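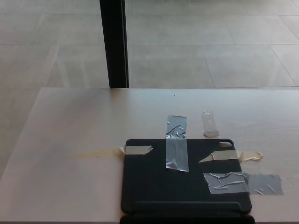
How often should the head camera on a tabletop cell be checked?
Once a week is enough for most of them, plus any time the table or the arms have been moved.

Gralard is back up after its winter service
Posted Thursday, January 25, 2018

Good news for everyone who has been asking me in the hallway: the Gralard cell at Clerent is running again! It went down in December with a camera mount that wouldn't hold its angle, and I've spent a good part of this month on my knees beside it with a hex key. It passed its last check this week and it's on the regular schedule again.

If you haven't been over to the Hendriks building lately, Gralard is our tape cell. It peels tape off of things. We put an item on the table, tape it down, and the arms have to find the ends of the tape and get it all off without dragging the item around or tearing the cover. It sounds like a small job until you watch a machine try to get hold of the corner of a piece of masking tape.

So what was wrong? The trouble started as a slow drift. The arms were reaching a little too far to the right, and at first I blamed the grippers (I always blame the grippers). I cleaned the pads, ran the homing routine, ran it again, and the reach was still off by the same amount. Then I put a level on the head and found the camera had tipped forward. One screw in the mount had worked itself loose, and every time the head turned the camera sagged a tiny bit more. By the time I caught it the reach was off by 13 millimeters at the far side of the table, and when you're trying to pinch the end of a strip of tape that's miles.

Weteck, who built the mount, sent a new bracket with a locking washer in it. They were quick, too – I called on a Monday and had the box before the weekend. The old bracket is in my desk drawer if anybody wants to see how worn the slot got. I think we had been overtightening it for a long time, me included, and the metal just gave up.

Swapping the bracket took an afternoon. Getting the camera lined up again took the rest of the week. You put the calibration board flat on the table, move it, shoot it, move it again, and if someone leans on the table halfway through you get to start over. I started over more than once. We now bolt the table feet before we calibrate, and I wrote that on the sheet in red marker.

The setup for the first real test is the one in the photo at the top: a black tablet case, face down on the table, with clear packing tape, masking tape and gray tape holding it. I like a mix like that for a first test after a repair. Clear tape is hard for the camera to see at all, and the wrinkles throw back shiny spots that can look like edges. Masking tape shows up great against a black cover and then nearly disappears where it runs out onto a beige tabletop. The masking tape on the right has its end bunched up into a little curled tab, which gives the gripper something to go for, and the wide gray tape lower down lies a lot flatter. If the camera is still tipped, you'll find out on that one.

We ran the full check on a few different items and got 26 clean peels in a row before the first miss. The miss was on clear tape, no surprise there. The gripper closed on a wrinkle in the middle of the strip, pulled, and let go when the force limit kicked in, exactly as it's supposed to. I lowered the approach speed for clear tape a notch and it has behaved since. I'm leaving it at the slower setting for now, so please don't turn it back up, even if the wait makes you crazy.

Some housekeeping for people who book time on the cell. The weekly check now includes the camera mount screw. It gets a mark with a paint pen, and if the mark doesn't line up, stop and come find me before you run anything. The gripper pads get wiped down after every session, since adhesive builds up on them faster than you'd think and then the tape won't let go of the fingers. Use the wipes on the shelf, please, and leave the strong solvent alone – it makes the pads go gummy. Tabletop residue should come off at the end of the day too. A yellowish streak on a pale surface can pass for masking tape as far as the software is concerned, and I have watched the arm pick at one for quite a while.

The pads themselves get changed every 1000 cycles. The counter went back to zero with the new bracket, and the next change is already in the log. There are spares in the bottom drawer of the gray cabinet, and if you take the last pair, tell me so I can reorder.

One more thing on the schedule. Mornings are open booking again. Afternoons are mine through the end of next week, while I finish the 100 peels that Weteck wants logged against the new mount. I'll take items for that if you have any: old folders, covers, flat boxes, anything that can stand having tape pulled off of it. Leave them in the bin by the door at Hendriks with a note saying whether you want them back.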